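Beso Wrist Kit, from Gindthorpe

Two fingers, textured pads and a policy trained on 700 toy-kitchen episodes. Bhavana Suvarna's ablation found that 200 of them did most of the work. We ship all 700 anyway.
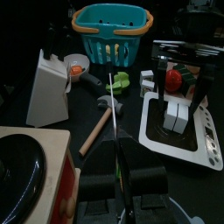
Wrist view, toy kitchen task set. The hammer is part of the kitchen.

Held-out layouts: 83 percent success with the wrist view alone. Adding an overhead view bought us one more point and a great deal of cabling.

Weights and mounting plate included. Lettuce sold separately.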